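FOR IMMEDIATE RELEASE
4/27/19

Warkis Launches Tablecloth Rental for People Who Own One Tablecloth

TRUJILLO — Warkis, the linen rental company that has spent 11 years putting cloths on other people's wedding tables, will now put one on yours. The new service, called Clerkeo, rents household tablecloths one at a time, with no minimum order, no event planner and no requirement that anybody get married.

Clerkeo is open for orders today within the Trujillo delivery area. A customer gives the shape of the table, the width of the table and the date of the dinner. A clean, pressed cloth arrives the day before in a flat box. After the meal it goes back in the same box, gravy and all, and is collected from the doorstep.

"We asked our customers how many tablecloths they owned, and the usual answer was one, with a story about a stain," the company said in a statement. "We have heard a great many stain stories. We would like to hear fewer."

The opening range has 89 cloths in plain, striped and checked patterns, cut for round, square and rectangular tables. There are also two ovals, for the households that inherited one and have been putting the wrong cloth on it ever since. Rental starts at $13 for up to four days, with washing, pressing and pickup included. Napkins can be added to any order and are supplied in sets of six, plus a spare for the guest who drops things.

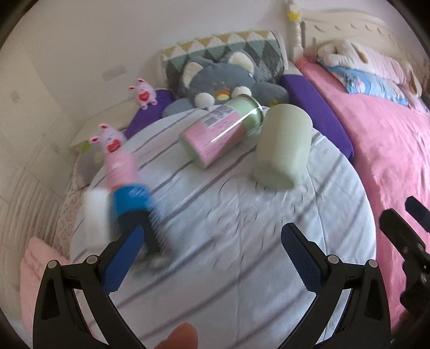

Sizing has been the hard part. Warkis found during its trial last November that most people do not know how big their table is and will guess with great confidence. Of the 440 trial orders, a sizable share came back with a note saying the cloth was too short, too long or, in one case, intended for a different house. Clerkeo orders now come with a measuring page that asks for the width of the table twice, in two different places, and politely points out when the answers disagree.

The company recommends a drop of eight to ten inches on every side for everyday meals. Longer drops look grand but tend to end up in laps, under chair legs and in the mouths of dogs. Customers who want a floor-length cloth can still have one and will be asked to tick a box confirming that they have met their dog.

All washing is done at the Parnumico laundry, which Warkis bought two years ago and has been gradually teaching to fold. Wine, coffee, butter and candle wax are covered by the standard rental price. Burns, scissors and permanent marker are not, although the company says it will listen to the explanation with interest. A cloth that can no longer be sent out is cut down into napkins, and a napkin that can no longer be sent out becomes a polishing rag in the Parnumico pressing room.

Customers who grow attached to a cloth may buy it at the end of the rental for the listed price less the fee already paid. Warkis expects this to happen mostly with the blue check.

Delivery outside the Trujillo area is planned for later in the year, once the company has settled an internal argument over boxes. Holiday bookings open early this time. Last season's trial customers were told to order well ahead, and did so, nearly all of them on the same afternoon.

About Warkis
Warkis rents table linen to hotels, caterers, event halls and, as of today, kitchens. Its laundry and pressing rooms are at Parnumico. Clerkeo is a service of Warkis.

Press inquiries: Warkis Press Office, Trujillo. Fabric swatches are available to reporters on request and do not need to be returned.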